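How a Mining Town Begins and Ends

By Finlay Purves
30/08/2021

Long ago, the hills above the Azar River were covered with forest, and very few people lived there. Then silver was found in the rocks. Within two years, a town called Lidby had grown up on the hillside, with stores, a bakery, a school and a church. Today almost all of it is gone. This page explains how a town can appear so quickly, and why it may later become empty.

What is silver ore?

Silver is a metal. It is sometimes found in the ground as shiny wires or lumps, but most of the time it is mixed into rock. Rock that holds enough metal to be worth digging up is called ore. At Lidby, the ore lay in long, thin bands known as veins. A vein can be as narrow as your hand and still run for a great distance under a hill.

The miners followed the veins by digging tunnels. A tunnel that goes straight into the side of a hill is called an adit. A hole that goes straight down is called a shaft. The deepest shaft at Lidby was named Kekach, after the family who first owned the land, and it went down 114 yards.

Who lived in the town?

At its largest, Lidby had some 1,000 people. Many of them were miners, but a town needs other workers too. There were carpenters, who cut the timber that held up the tunnel roofs. There were blacksmiths, who sharpened the drills each evening. Cooks, teachers, laundry workers and wagon drivers all lived there with their families.

Children went to school in a single room. From the age of 12, many boys left school to work above the ground at the mine. They sat at long tables and sorted the good ore from the plain rock. It was cold, dusty work. Girls of the same age often helped to run the boarding houses, where miners without families ate and slept.
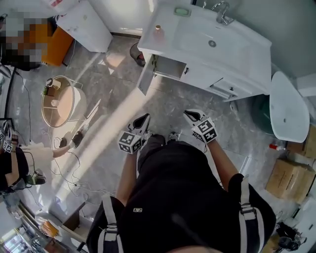

Everything the town could not make had to come up the valley by wagon from Fundeton. Flour, nails, boots, window glass and candles were all carried this way. In summer the trip took a full day. In winter the road was sometimes closed by snow, and families had to live on the food they had stored – mainly beans, potatoes and salted meat.

Why did people leave?

A vein of ore does not go on forever. As the shafts at Lidby grew deeper, water began to fill them. The mine bought steam pumps to lift the water out, but the pumps burned a great deal of wood, and wood cost money. At the same time, the price of silver fell. In July of the mine's last year, the owners stopped the pumps and the lower tunnels flooded.

Families left over the following months. Many took their houses with them! The walls were taken apart, numbered, loaded on wagons and put together again in Fundeton. This is one reason so little can be seen at Lidby now.

What is left today?

Visitors can find the stone base of the school, part of the bakery oven and the large gray heaps of waste rock beside the old mine. The trees have grown back over the main street. Historian Hussam Akl has studied old maps and letters to work out where each building stood, and small signs now mark the places.

Old mines are dangerous. Shafts may be hidden by plants, and the air inside a tunnel can be unsafe to breathe. Visitors must stay on the marked paths, and children must be with an adult at all times.

Words to know

Adit – a tunnel dug into the side of a hill.
Ore – rock that holds enough metal to be worth mining.
Shaft – a deep hole leading down into a mine.
Vein – a band of ore inside other rock.

Contact us | Copyright Lidby Heritage Service | Back to top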